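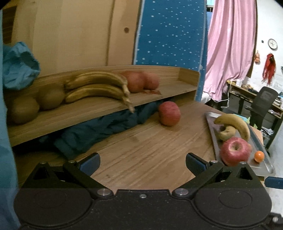 Should bananas be kept next to other fruit? For a day or two it's fine, but if you want everything to last the week, give them their own spot. Bananas give off ethylene as they ripen, and kiwis and apples sitting beside them go soft faster.

I buy fruit once a week at the Duvasside market, usually 6 apples and whatever kiwis feel hard. For years it all went in one deep bowl and the bottom layer got bruised. In April I switched to a wooden riser with two tiers. I paid 3 dollars for it at a yard sale and sanded it down myself. Fruit in a single row is easier to keep track of, and I eat the speckled bananas before they go black.

Apples keep longest in the fridge drawer, so I only leave out what we'll eat soon. Kiwis stay out until they give a little when pressed, then they go in the fridge too. If I want them ripe sooner I put them up against the bananas on purpose.

Bananas with brown speckles are good for bread. Mine bakes at 350 and I take it out when a knife comes out clean. My neighbor Faustino Ochoa freezes his peeled, in chunks, and says they hold up for months. I tried it and they were fine in oatmeal, a little watery in pancakes.

Next I need to find a better place for onions.

Print this post
E-mail this post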